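How to Store Wine at Home Without a Cellar

Most bottles sold in a grocery store are meant to be opened within a year or so, and they don't ask for much. Keep them cool, dark and still. A hall closet on an inside wall is usually the best place in an apartment. The top of the refrigerator is the worst, with heat from the motor and light from the kitchen window.

Start by finding your spot. Leave a thermometer on the closet floor for two days and read it morning and night. Anything between 50 and 65 degrees is fine. A steady 65 is better than a shelf that swings from 52 to 70. If the closet shares a wall with a water heater or a dryer, try another one. 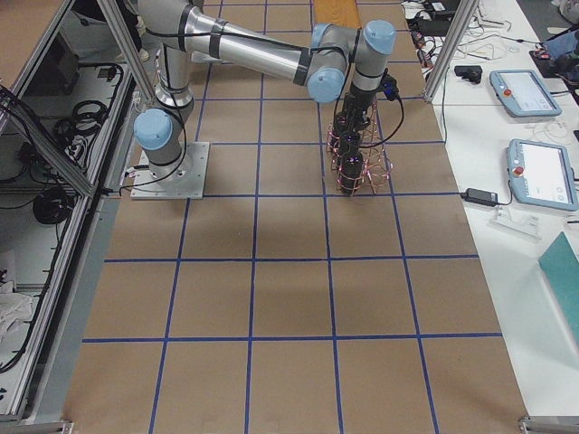

One reader wrote in to say the thermometer test should be done in summer: my closet in Floltton read 61 all through March and then sat at 78 by July, so I moved everything to the crawl space and lost three bottles to leaking corks anyway.

Summer is the harder test, so repeat the reading once the hot weather comes. A crawl space can work if it stays dry. Damp will peel the labels before it harms the wine, but check for mold.

Next, sort by closure. Bottles with a natural cork go on their sides so the cork stays moist. Screw caps and plastic corks can stand up. Sparkling wine keeps either way for a few months.
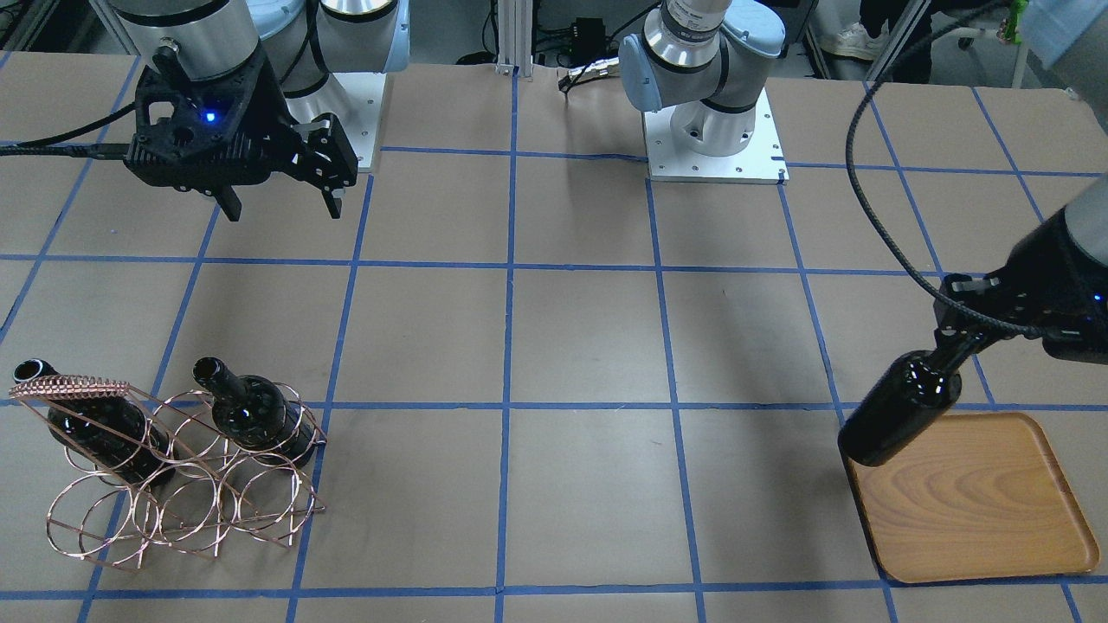 Choose a rack by the depth of your shelf. Measure from the back wall to the inside of the door and leave room for the necks. Small racks are easier to fit than tall ones, and you can add another later. A copper-colored wire rack with a pair of dark bottles in it takes up little of a tabletop, and one of that kind will sit on most closet shelves. Set it level and press on each corner. If it rocks, put a felt pad under the short leg.

Hang a tag on each neck with the month you bought it. Put the oldest in front.

Once a bottle is open, push the cork back in and refrigerate it, red or white. Most reds hold for almost three days. Take them out half an hour before pouring.

Last updated 26/08/2023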